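Reseller Onboarding Specialist, Mobile Marketing
Posted in January by Ebise Bogale

Gistano supplies white-label text message and mobile coupon tools to 161 resellers. We are hiring one person to set up new reseller accounts and keep the partner portal in order.

Duties: configure sender numbers and branded login pages, load sales templates, check opt-in wording before a campaign goes out, and answer portal tickets. Expect 4 new accounts in a normal week.

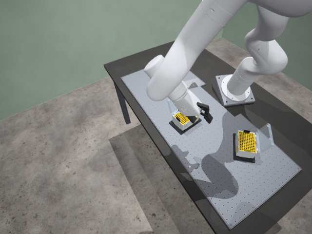

Robot arm with a two-fingered gripper over a dark table.

Required: two years in software support or account setup, working knowledge of CSV imports and DNS records, clear written English. Experience with Trullar is useful — training is provided if you lack it.

The position is full time, remote, with one Sunday shift per month. To apply, send a resume and a short sample of support writing to Kosmas Nikolaidis, quoting job 278.

Contact | © Gistano | Back to top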